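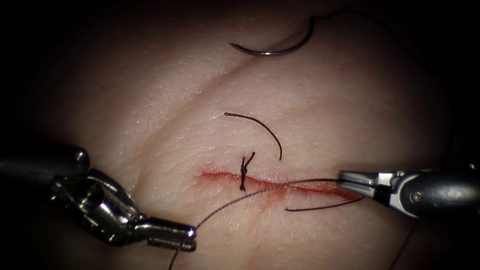 Figure 1. Fixed view: two instruments, a knot at the incision, a loose thread fragment and a curved needle on the pad.

Course Handout 8
Thread Perception and State Estimation for Two-Arm Suturing
Instructor: Latrice Escobedo
Revised 2022-09-22

1. Purpose of the session

Students will extend the tracking node written for the previous handout so that it reports the state of the suture thread as well as the poses of the two instruments. The planner in the Trenine package cannot choose a grasp point until it knows which dark pixels belong to the working strand and which belong to something else. Read sections 2 through 4 before the laboratory period.

2. What the fixed view provides

The fixed camera gives the planner its common reference. Both instruments are expressed in its coordinates, and the estimate of the incision line is made there first. In Figure 1 the closed jaws at the right hold a long strand that crosses the incision and leaves the view at the bottom. The arc-shaped fragment above the incision is connected to nothing visible. A color threshold returns both, with the knot and the short tail near the wound, as a single class labeled "thread."

The thread graph is therefore built in two passes. The first pass reduces the mask to center lines and splits them at every crossing. The second pass joins pieces whose directions agree across a gap of no more than 8 pixels. A piece that ends up with two free ends and no contact with a jaw or the incision is marked "detached" and removed from the list of grasp candidates. It remains in the collision map.

A strand that leaves the image has no known end. Students must store such an end as type OPEN. Submissions that record the image border as a free end will be returned for correction.

3. What the wrist view provides

The wrist camera has a much smaller working distance, and small changes in joint angle move the whole picture. Its output is used for local correction near the jaws and is never used alone to place the incision. Two strands that run close together are the usual source of error. They may be merged at one end of the image and separate at the other, and the graph must allow for this. In the view that follows, the two black strands draw together toward the upper right corner, while the upper one has a free end at the left.

Strong highlights on pale material also remove detail. Set the exposure mask before running the segmentation, and treat saturated pixels as unknown. Unknown pixels carry no vote for or against a strand.
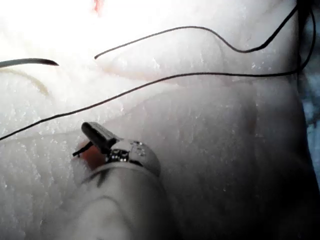

4. Instrument masking

The shaft and wrist joint cover part of the surface at all times. The mask is produced from the joint readings and the stored tool model, then widened slightly to allow for calibration error - the Wojcik calibration file is to be used without changes. Anything behind the mask is treated in the same way as a saturated pixel.

Polished jaws require a further check. A bright reflection along a jaw can divide its outline in two, and a detector trained on whole outlines will then report a false opening angle. Compare the image estimate with the joint reading and keep the joint reading when the two disagree.

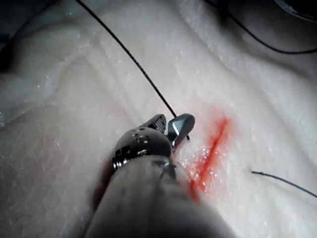 Figure 2. Wrist view: jaws slightly parted beside the incision, with one thread passing between or just beside them.

A thread seen at the jaws is not sufficient evidence of a grasp. Report state HELD only when the jaw angle is below the closing threshold and the strand moves with the tool over five consecutive frames. Otherwise report NEAR.

5. Assignment

The Hudico set for this unit contains 237 labeled image pairs, of which 107 are reserved for grading. Submit the following:

- the thread graph node, with launch file
- a table of errors by type (merged strands, false free ends, detached pieces kept as candidates)
- a written account, one page at most, of how your node handles OPEN ends

Files are to be placed in the Corner repository under the unit folder. Questions concerning the label format should be sent to the instructor before the laboratory period.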